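The Flundelano Arm

Workshop record, Ellwood Shared Bench, May. Entry by Beverley Dunmore.

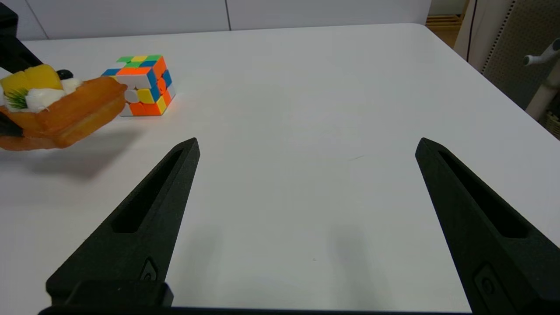
What must a home-built arm do before it is admitted to the register? It must complete 50 lifts under its owner's supervision.

Mr. Entwistle's arm had completed 25 when it stopped and would not proceed. Miss Greenwood inspected the wiring - it was sound. At 9 p.m. the members withdrew. The log for that night shows 662 lifts, all signed in Malcolm's hand.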